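Jendstead Neighborhood Association
Minutes, regular meeting
8 August 2019
Posted by the Recording Secretary

Print this page | E-mail this page

Started late, room was locked. 21 present, quorum met. Minutes of last meeting approved with one fix – the drain is on Chung Street, not Chung Court.

1. Street trees

Long one. City wants a yes or no on the replacement list by October. Thirteen trees down or marked for removal on the Lokonstead side, mostly ash. Members on the north end want maples again. Others pointed out maples lifted the sidewalk twice already and the association paid for grinding the second time. City arborist's letter read aloud. It reccomends mixed planting, nothing over medium height under the wires.

Motion: accept mixed list, ask for two oaks at the park entrance. Seconded. Carried, three against.

Watering – the city only waters the first summer. After that it's on us. Sign-up sheet went around, mostly blank when it came back. Will try again by e-mail.

2. Chung Street drain

Still backing up. Water over the curb after both July storms, one basement wet. Public works says the line was cleared in spring. Member living opposite says a truck came, stayed ten minutes, left. Secretary to write again and ask for the work order. If no answer, go to the council's open session and as many as can should show up.

Question from the floor on whether sandbags can be stored in the Pitent lot. Need to ask the owner. Tabled.

3. Parking on Pitent Avenue

Same as last time really. Clinic staff parking all day in the two hour spots. Permit zone would cost each household $20 a year and guests need a hang tag. Straw poll only – split about down the middle. People at the far end don't see why they should pay for a problem that isn't on their block. People near the clinic can't get into there own driveways.

Agreed: hand out a one page flyer with the costs, vote next meeting. No more discussion until then please.

4. Block party

Street closure form is in. Barricades have to be picked up and returned by us this year, city won't deliver. Need a pickup truck. Music off at nine. Potluck same as before, A to M mains, N to Z sides or dessert. Kids' tables by the hydrant end, but keep the hydrant clear, we got a warning last year.
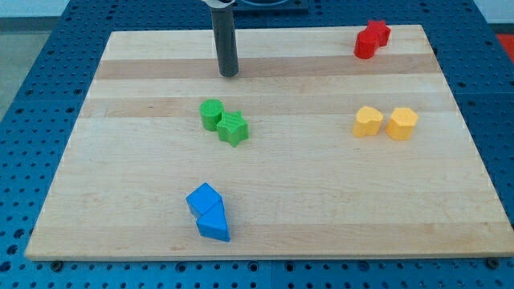 Rain date the following weekend. Grill permit not needed if charcoal stays out of the park. Someone asked for more trash cans – yes, borrow from the church.

5. Money

Balance $735 after the insurance payment. Block party gets up to $300 of it, receipts required. Dues reminder goes out with the flyer to save on printing. Motion to approve, seconded, carried.

6. Other

Streetlight out at Chung and Pitent, reported, no ticket number yet. Lost gray cat, poster on the board. Complaint about leaf blowers before 7 am, city rule is 8 on weekends, will go in the newsletter.

Bench by the bus stop needs new slats. Get a price.

Next meeting same room. Somebody bring the key.

Adjourned 8:50 pm.

Contact the association | © 2019 Jendstead Neighborhood Association | Back to top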